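Clothing Reuse Service Prepares for a Busier Year

The Powell Clothing Reuse Service has supplied sorted, ready-to-wear garments to families, shelters, and schools for six years. In that time its work has grown from a single closet of winter coats to a full intake and folding operation. Its coordinator, Fadwa Hamdy, met with the newsletter to discuss how donated clothing is received, inspected, and prepared for distribution.

The Service handled 2,162 garments between September and the end of the year. Ms. Hamdy attributes the increase to a change in the way donations are accepted. Donors formerly delivered clothing on a single Saturday each month. They may now leave bagged items at the side entrance on any weekday.

"People clean out a closet when they have the time, and that is seldom on the day we would have picked," she said. "Once the door was open all week, the bags became smaller and the clothing in them was in better shape."

Each garment is inspected before it is folded. Staff check the cuffs, collar, and hem for wear, close and open every zipper, and empty the pockets. Items with minor faults are set aside for Tegwen Sayce, who oversees mending. Ms. Sayce estimates that around 700 pieces passed through her hands last year, most of them with loose buttons or fallen hems.

"Zippers take the longest," Ms. Sayce said. "A main zipper on a jacket is worth replacing. A pocket zipper we will usually try to free with a little wax, and if it will not move we stitch the pocket shut and note it on the tag."

Asked which items cause the most difficulty at the folding stage, Ms. Hamdy named athletic tops. The knit is soft and does not hold a crease, and long sleeves tend to slide out of place before the fold is complete. The Service has therefore adopted a standard method. The garment is laid face down and smoothed from the center outward. Each sleeve is brought straight across the back, the sides are turned in, and the hem is raised to the collar in two folds.

"I ask everyone to begin by finding a corner and opening the garment out completely," Ms. Hamdy said. "If you start folding while it is still bunched, you will be doing it again."
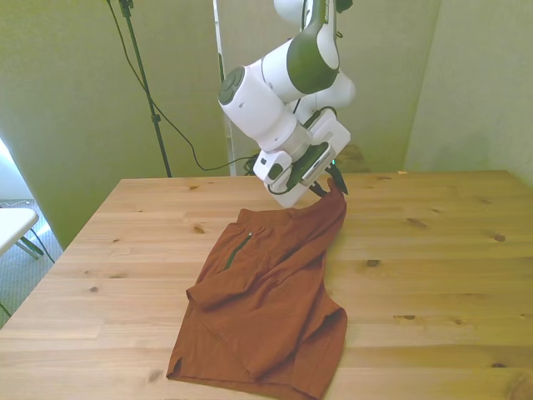 The choice of surface also matters, in her view. The Service works on wooden tables, which she prefers to the coated folding tables it used in its first location. Knits slipped on the coated tops and had to be held down with one hand. Tables are wiped at the start of each shift and checked for rough spots that might pull a thread.

Folded clothing is stacked by size and shelved with the folded edge facing out. Shelters may request items by size and season, and orders are normally filled within the week.

The Service hopes to add shelving for a further 1,000 garments this year. Children's sizes and plain long-sleeved tops remain the items most often requested. Donors are asked to wash all clothing beforehand and to leave it unfolded in the bag.

Posted 06/02/2023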